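# Chapter 4: The Machine That Makes Breakfast

Most of us learned to cook breakfast on a stove, one pan at a time, and most of us learned it badly. The toast was ready before the eggs. The eggs were ready before the milk. By the time everything reached the table, something on it was cold and somebody was late. The combined breakfast appliance was sold as the cure for this, and it has been sold as the cure, in one form or another, for a good deal longer than its owners tend to keep it plugged in.

This chapter looks at small appliances that do more than one job. Chapter 3 dealt with the single-purpose kind, such as the kettle and the toaster, whose virtues are easy to state. A toaster makes toast. The multifunction appliance is harder to judge, and it will take up the next 22 pages.

## 4.1 One plug, several promises

Konrad Sutter bought his first combined unit in July, a month after moving into a rented room above a shoe repair shop in Jellton. The room had a sink, a window and a single working outlet. He had been eating dry cereal out of a measuring jug. The unit cost less than a week's groceries and took up the end of his table, and for 12 days he ate like a hotel guest.

On the thirteenth day he had cereal. Asked about it later, he said the machine was fine but that he had run out of clean places to put things down. Students often laugh at this answer. It is worth more than most of the advertising copy in this chapter, and we will come back to it in section 4.5, on counter space. 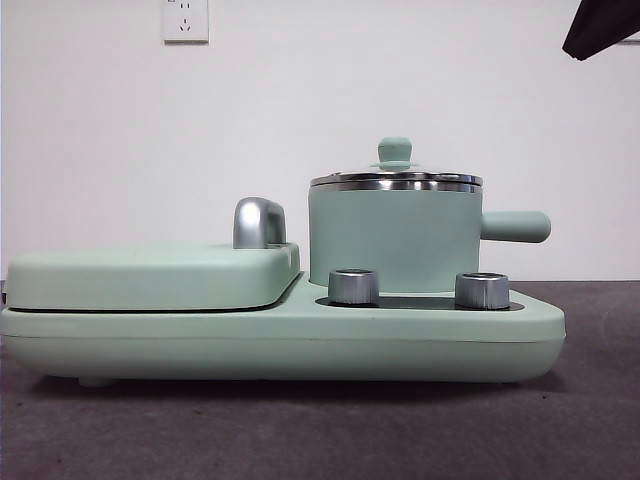
The appeal of putting everything on one base is plain enough. A shared base needs one cord and one spot on the counter. It also means that the parts match, and buyers care about this far more than they admit to survey takers. Aurelia Lüthi, who taught the course on which this book is based, used to ask each class to rank cooking speed, ease of cleaning, price and color. Color always came last on paper. She would then ask what they had at home and why they had picked it, and color would climb quietly up the list.

The drawbacks are just as plain, though they take longer to show. When several tools share one body, they usually share its fate. A worn-out hinge or a burned-out heating element can send a perfectly good pot into the back of a closet. Cleaning is slower too, as the base can't go in the sink and the crumbs know it.

## 4.2 Terms used in this chapter

**Base.** The body that holds the heating parts and carries everything else.

**Station.** Any place on the base where food is heated. A griddle is one station; a small hot plate is another.

**Loose part.** Anything that lifts off for washing - and that can therefore be lost.

**Footprint.** The counter area the unit takes up when in use, with lids open. Makers like to quote it with the lids closed.

## Before you read on

Choose an appliance in your own kitchen that claims to do more than one thing. Write down every job it was bought to do, then every job it did in the past month. Keep both lists. You will need them for the exercise on page 268, and the second one shouldn't take long.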